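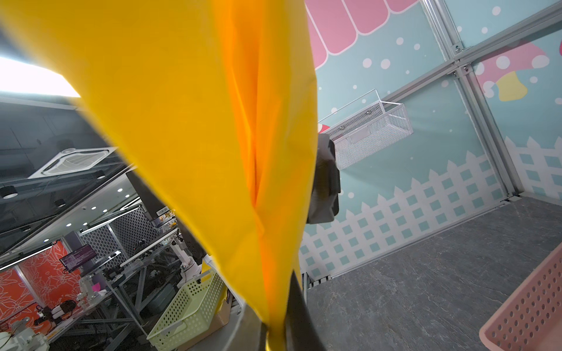 Nach zwei Jahren mit dem gelben Tuch schreibt Sieglinde Kuhlmann, sie würde es sofort wieder nehmen, nur eben gleich zwei Stück davon, weil immer eins in der Wäsche ist. Solche Nachrichten lesen wir gern! Das Gelb ist auch bei uns die Farbe, die am häufigsten über den Tisch geht.

Dokitz Falttuch, Farbe Sonnengelb

Ein einfaches, großzügiges Stück Stoff für Spielecken, Waschküchen-Spielstände, Kaufläden und alles, wo Kinder falten, zudecken, einwickeln und wieder auspacken wollen. Kräftiges Gelb, das gegen Licht ins Orange geht, sobald zwei Lagen übereinanderliegen – wir finden das jedes Mal wieder schön. Vor einer hellblauen Wand mit rosa Markise und Pilzmotiv leuchtet es richtig.

Maße: 100 x 70 cm
Material: Baumwolle, gewebt
Kanten: umlaufend gesäumt
Pflege: Maschinenwäsche bei 40 Grad, nicht in den Trockner
Lieferumfang: 1 Tuch

Zum Falten

Erst der Länge nach in die Mitte, dann quer. Der Stoff nimmt einen Knick gut an und behält ihn auch, so dass Kinder die Mittellinie beim nächsten Mal wiederfinden. Wer es glatt mag, bügelt auf mittlerer Stufe. Wir lassen es meistens (Knitter gehören bei einem Spieltuch irgendwie dazu).

Zum Verstauen

Gefaltet passt das Tuch in die meisten kleinen Drahtkörbe und Wandablagen. Gelochte Kunststoffkörbe gehen genauso, da kommt auch Luft dran, wenn es mal nicht ganz trocken weggeräumt wird. Ein Etikett vorn am Korb hilft beim Aufräumen in der Gruppe sehr!

Farbhinweis

Die Lieferung seit Juli fällt einen Hauch wärmer aus als die davor. Wer nachkauft und es genau passend braucht, schreibt bitte kurz dazu, aus welcher Lieferung das erste Tuch stammt. Fragen zu Stoff und Farbe beantwortet Deming Liao.

Passt dazu: Wäscheleine Virham, Wandkorb Wason

Stand: 19. September 2021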